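Lab Handout: Guiding the Arm by Hand and From a Distance

Welcome back, everybody, and thank you for being so patient with the sign-up sheet. On Tuesday we meet in Room 202, and each pair will teach the arm the same small job twice – first by holding it and moving it yourselves, then by driving it with the remote controls.

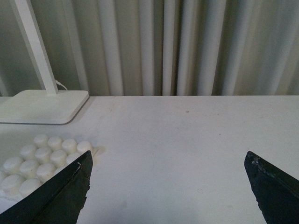
A demonstration starts well before the fingers close on anything, and I'd like you to take your time over that first part. Pick a starting pose and come back to it for every run. With the fingers open and plenty of bare white table between them, you have room to choose your approach, and you can see the corner of the studded piece past the left fingertip without having to lean over.

When you guide by hand, hold the arm above the wrist and move as though you were helping a friend park a car. Please don't rush! A pause of 2 seconds before each change of direction makes the recording so much easier to split up afterward.
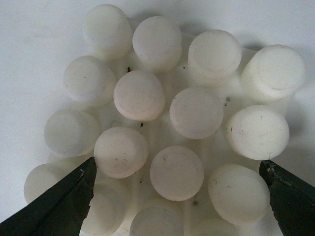
Wrist view, looking down on the studs between the two fingertips.

With the remote controls you lose the feel of contact, so you'll lean much more on a close view like this one. Make small corrections, then wait and look again. Each pair should save 30 runs by each method, including the clumsy ones, with a note on what went wrong.

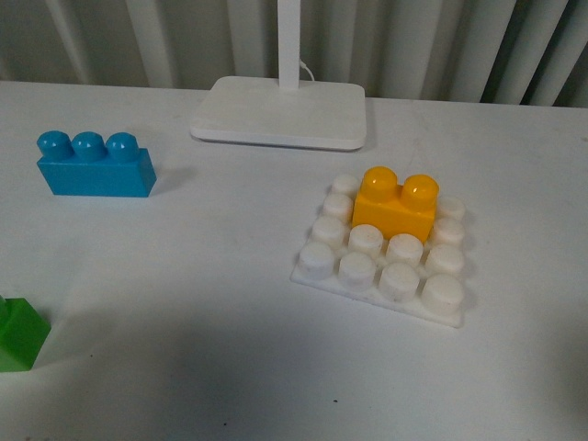 Toy bricks and studded plate

For the write-up, compare what the wider view tells you with what the wrist view tells you. A yellow brick seated on the white plate and a blue one lying off to the left are easy to place from up here. Bring your notes to Kelley by the end of the session, 700 words at most.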